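Reference > Household > Laundry and Clothing > Folding

July 2022
By Leonie Wunderlich

Clothes folding is the household task of reducing clean garments to flat, regular shapes for storage in drawers, on shelves or in luggage. It usually follows drying and may be done at a table, on a countertop or on a made bed. Knitted items such as T-shirts are commonly folded, while woven shirts and dresses are more often hung.
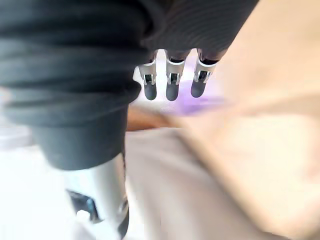 Why are T-shirts usually folded instead of hung?
Knit cotton stretches under its own weight, and a hanger can leave raised points at the shoulders.

In the common flat fold, the shirt is laid face down and smoothed from the collar to the hem. Each side is turned in toward the center with its sleeve doubled back, and the length is then folded in halves or thirds. The file fold adds one more turn so that the shirt stands on edge in a drawer. The Steinbach fold, taught in the Hastama housekeeping course, starts from the hem and is used for shirts with a large print, which stays uncreased on the outer face.

A bed gives more room than most tables, but a soft mattress makes it harder to press out air. Some manuals recommend a folding board 12 inches wide. Dark garments are often kept apart from white bedding, as lint shows easily on them.
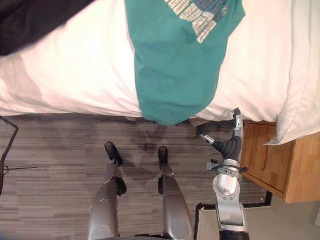
Teal T-shirt with a printed graphic, laid loosely across a white sheet.

See also: Ironing; Linen closet; Packing.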